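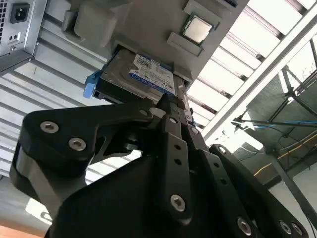 I finally signed up for the Laryea Trail Half in February, after two years of telling everybody at the Brandine running store that I was "thinking about it," and now I have to train through a whole winter for it. My left ankle is the part I worry about. The physical therapist keeps telling me it should be held together from more than one side, a bit like those thick black plates with the silver hex-socket screws, and mine has been more of a shoelace arrangement ever since I rolled it on the Koltusow descent. So there's going to be a lot of standing on one leg while the coffee brews.

For those asking which course it is: it's the one that starts by the boat ramp at Povetti and goes up through the pines before it drops down to the creek. The total climb is 1306 feet, and I'm told nearly all of it comes before the first aid station. I am a slow and cheerful climber (mostly slow), so I plan to walk the steep bits and say hello to people as they go by.

My longest run so far is almost 70 minutes, which felt wonderful until the last hill and then felt like somebody else's legs. I had a peanut butter sandwich in my jacket and ate half of it sitting on a guardrail. If you've never had a squashed peanut butter sandwich in a cold wind after a long run, I can't recommend it enough!

Shoes! I know, I know, everyone has an opinion. I've been in the same road pair since spring and they are hopeless on wet leaves. I tried on a pair with deep lugs at Brandine and jogged up and down the sidewalk like a happy pony, but they pinched my little toe, so I'm going back for the wider ones once they get my size in. If you have wide feet and run on mud, please tell me what you wear, and whether you size up for thick socks.

The plan for the rest of November 2018 is easy miles, four runs a week, with the long one on dirt whenever the parking lot at Povetti isn't flooded. No speed work until the ankle stops grumbling on the stairs. I've also promised myself I'll quit comparing my pace on the trail with my pace on the road, because every time I do that I get home cross and the dog gets a shorter walk.

A couple of you asked about running together. Yes please! I'm usually at the lower trailhead by 5 in the evening with a headlamp and far too many layers. We go at talking pace, and if you stop talking I'll assume we're going too fast and slow down. Bring a dry shirt for the drive home.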